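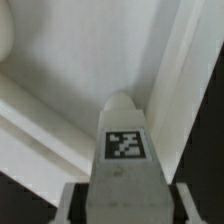

The wrist camera's view: white finger, white surroundings, one black-and-white marker.

I've spent most of this autumn trying out grippers, and I've come round to an opinion that will annoy at least two people I work with. We're all far too fussy about fingers and nowhere near fussy enough about what the wrist camera gets to look at.

Take the view at the top. Pale finger, rounded tip, and behind it a big smooth curve of more white. If you asked me to judge from that how far the tip is from the surface, I'd have a guess and I wouldn't bet my lunch on it. The marker is another matter. Even with its edges gone soft, the black and white squares jump straight out at you, and software loves that sort of thing.

Natália Paulík, who runs the bench next to mine, thinks markers are a crutch. Her line is that a decent controller should know where its own finger is from the motors, full stop. Fair enough on paper! But we had the Rultex and the Mesach side by side for 12 days in July, and I stopped trusting paper fairly early on. The Rultex has lovely stiff joints and a price to match. The Mesach is a cheerful plastic thing that flexes when you lean on it. With markers on both, I'd happily have taken the Mesach home. Without them it wandered, and I spent my evenings swearing at offsets.

So why does every conversation about buying a gripper start with grip force? Eduard Tóth sent me a comparison sheet with 19 columns in it — force, stroke, weight, cable length, even the colour of the casing — and not one of them asked whether you could see the fingertip against a pale background. I wrote back asking for a column called "can I find it?" and he thought I was joking.

I do have some sympathy for the other side. Markers get scuffed, they need a flat patch to sit on, and they make a nice bit of hardware look like a parcel. Vojtěch Vávra also points out that a marker tells you where the finger is and tells you nothing at all about the thing you're reaching for. He's right, and I haven't got a good answer. A second camera, off to one side, is my best offer so far, and it means another cable to snag.

Still, if you've got money for either a fancier finger or a week of sorting out your camera view, take the week. I'm trying a darker tip next, once Anežka gives me back the good screwdriver.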